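Oltthorpe Workshop – Cell Notebook
Cell: Dralteck, single arm, parallel gripper
Entry: December 21, 2022
Status at close: in service, one item open

Purpose of entry. To record the gripper maintenance carried out on the Dralteck cell, the re-zeroing of the fingers, and the matching changes made to the simulated copy of the cell. Colleagues taking over the cell should read this together with the April entry, which covers the previous finger change.

Background. The Rind handling program had begun to report grip faults at the close command. The controller log showed 13 faults since the last inspection, all of them raised in the final part of the finger stroke. The arm itself reported no joint errors. The fault was therefore treated as a gripper matter, and the arm calibration was left alone.

Work on the physical gripper. Power was isolated and the air line was bled before the fingers were removed. The guide rail was found to be dry at the outer end, with a fine dark paste packed into the corner behind the stop. The rail was wiped down, the paste was cleared with a wooden pick, and fresh grease was applied sparingly. Two finger screws had lost their thread lock and were replaced. The old screws were discarded and should not be returned to the spares drawer.

The fingers were refitted against the alignment block and tightened in stages. With the gripper closed on the gauge pin, the stroke sensor read 2 counts high. The offset was corrected in the controller, and the reading was then repeatable over 36 open and close cycles. The earlier offset value has been kept in the comment line of the parameter file.

Work on the simulated cell. The Flatanum model still carried the finger offset from April, so its open position no longer agreed with the hardware. The new value was entered and the approach to the two-tone test part, teal and pale gray, was rendered again with the fingers on either side of its lower portion. Contact settings were not altered.

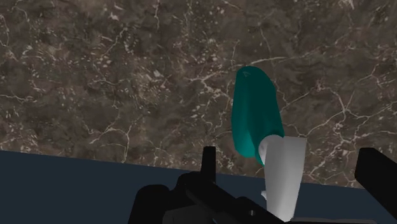 Why is the finger offset kept in both the controller and the model?

The controller uses the offset to convert the sensor reading into a finger position, while the model uses it to place the fingers at the start of each planned move. The two programs do not share a parameter file. A change made in one must be entered by hand in the other, and the revision line in each should show the same date.

Return to service. The cell was restarted at reduced speed and the Rind program was run through its first station only. No grip faults were logged. Speed was then raised to the normal setting and the full program was run once with the guard door closed. The log from this run is stored in the cell folder under the entry date.

Open item. The cable clip nearest the wrist is worn on its inner face – the cable can be moved by hand where it should be held firm. It has been secured with a tie for the present. A replacement clip is on order, and the cell may be used in the meantime provided that the tie is checked at each start of shift.

Notes for the next inspection. Grease the outer end of the rail even when the inner end appears well covered. Check the finger screws for paint-mark movement before removing anything. Record the sensor reading on the gauge pin both before and after cleaning; on this occasion only the second reading was taken.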